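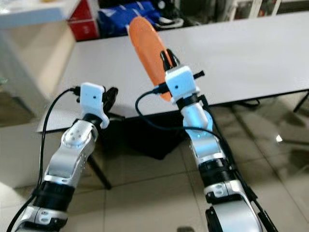

Progress report to Keane: Folo two-arm kit, evaluation phase

The evaluation of the Folo kit, supplied by Binden, remains on schedule. The team logged 455 handling trials in December, of which 196 used flat items. Two faults were recorded - both in the gripper software - and have been reported to the supplier. Fereshteh Dehghan will complete the remaining 24 trials before the pricing review. No change to the approved budget is requested.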